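Notes for Flulcombe talk, Mon 16 October
Village hall, doors at 7, me on after the raffle

Hello everyone, thanks for coming out. Thank Mali Ifans for asking me (she asked in May, when October sounded a very long way off). Say who I am for anyone new – I've been growing and storing apples for most of my adult life and I still lose some every winter, so please don't take me for an expert.

Tonight is about keeping apples. Picking them, sorting them, putting them away, and then going back to look at them, which is the bit we all skip. I'll talk for a bit, then we'll eat some.

Start with picking. Ask for hands up: who pulls? Most of us pull. What you want is to cup the apple in your palm, lift it and give it a little turn. If it's ready it comes away with its stalk on. If you have to tug, leave it till the weekend and have another go. I was taught this by my gran, who would make me put my hands in my pockets if she caught me yanking. (Do the hand movement here. Do it slowly, people at the back couldn't see last time.)

Keep the stalk on! An apple with the stalk torn out has a hole in the top and it will rot from there, so eat those first or stew them.

Earlies don't keep. I know people try. My Beddoe is a lovely thing straight off the tree, and a week later it's like biting a bath sponge. Juice them, give them to the neighbours, make a crumble. The ones to put away are the late ones, the hard sour ones you wouldn't want to eat in October anyway. Evura is my favourite for this. It goes in tasting like a lemon and comes out after Christmas sweet as you like, with a slightly greasy skin. The grease is natural, don't wash it off.

Pause for questions on varieties. Don't let Dilwyn start on cider yet.
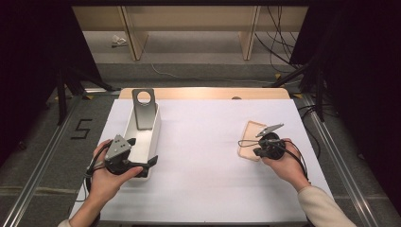

Right, sorting. This takes longer than the picking and I do it with the radio on. Every apple gets picked up and turned all the way round. Any bruise, any little hole, any soft patch near the eye, and it goes in the kitchen pile. Be hard-hearted. I used to let the nearly-good ones through because they were big and handsome, and that's how I lost a whole rack one year.

Keep big ones and small ones apart too. The big ones go over sooner, so they want to be at the front where you can reach them.

And don't mix varieties in the same tray if you can help it. They ripen at different speeds and they set each other off. Tell the story about the pears here if there's time. Short version: pears in with the apples, shed smelt wonderful for three days, then it didn't.

Where to put them. Cool, dark, a bit damp, no frost, no mice. A garage is fine if you don't run the car in there much. A loft is usually hopeless, too warm by day and freezing at night. Ieuan Craddock keeps his under the spare bed with the radiator off and gets them through to March, much to the annoyance of anyone who has to sleep on top of them.

Don't put them next to onions or paint or creosote. They take up smells like butter does. I've eaten an apple that tasted of fence.

To wrap or not to wrap? I've done both. Newspaper stops one bad apple spoiling the next, but then you can't see what's going on in there and you have to unwrap the lot to check. These days I wrap the very late ones and leave the rest bare, one layer deep, not touching. Catríona Coughlan swears by plastic bags with a few holes poked in, and she's brought some along, so have a chat with her at the tea table.
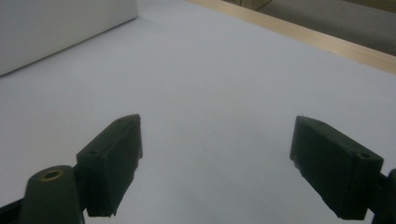 Between the two sides, bare tabletop.

Now the looking-over. Once a week, please. Put it on the calendar. I do mine on a Sunday before lunch and it takes ten minutes. Use your nose first – you'll smell a bad one as you open the door, long before you see it. Then take it out, and check the ones either side of it as well.

If they're going wrinkly, the air's too dry. Stand a bucket of water in the corner or damp the floor down. Wrinkly ones still cook perfectly well.

Last thing, labels. Write the name and the day you picked, in pencil, biro fades. I've got a tray at home that just says "nice ones" and I've no idea what they are.

Tasting now. Pravesh has the knives and the boards. Start at the window end with the mild ones and finish with the sharp.

Remind them about chairs. Dilwyn can do cider.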